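The year I stopped buying laundry detergent by the jug

I've been meaning to write this one since June, when my sister-in-law stood in my kitchen and asked me why on earth I had a mason jar of white powder next to the toaster. (It's detergent! It has a lid!) So pour yourself something and settle in, as this is going to wander a bit.

When we moved to Grumden I was hauling one of those enormous plastic jugs home from the store every few weeks, and half the time the cap leaked in the trunk. I never measured. I'd fill the cap up to whatever line looked generous and figured more soap meant cleaner clothes, the way my mother always did. Our towels got stiff enough to stand in a corner, and I blamed the towels, and bought new ones, and then those got stiff too.

Then a little refill shop opened on Soriano Street, two doors down from the bakery, and I wandered in with a loaf under my arm mostly to be nosy. They sell a plain powder called Disora out of a big bin, and you bring your own jar. The woman at the counter asked how hard our water was and I had no idea. She gave me a paper test strip to take home, and ours came out at 200, well up into the hard end of the chart. She told me to use two level spoonfuls for a regular load and to quit the fabric softener altogether. Quit it! I'd been using softener since college and I felt almost disloyal.

I'll be truthful, the first couple of weeks I cheated and snuck in a third spoonful for my husband's work shirts. But the towels did come around. It took 6 washes, maybe, before I noticed I was drying my face on something that drank the water up again, and I went and made everybody in the house feel the towel.

A jar lasts us 8 weeks, and that's with soccer socks and a dog who sleeps wherever she likes. I still keep a bottle of stain remover for grass and tomato sauce, because the powder on its own does nothing much for tomato sauce, and I've tried. Half a cup of plain white vinegar goes on the musty gym things as a soak in the sink beforehand, and they get a good rinse before they go anywhere near the wash. I also went from washing everything hot to washing nearly everything cold, with just the sheets and dish towels going in warm, and I can't say I've seen a difference in anything except that my one good red sweater has kept its color.

The shop has since started carrying wool dryer balls from a company called Jarkero, and I bought a set and lost two of them inside a fitted sheet within the month. I'll report back on those once I've found them all. Next time I want to talk about line drying in the winter, so if you have a trick for jeans, leave it in the comments for me, please! 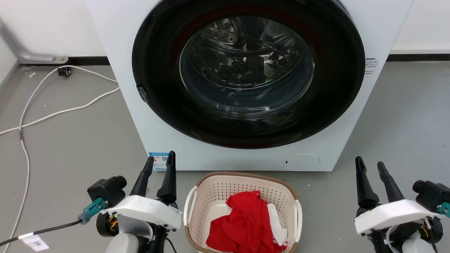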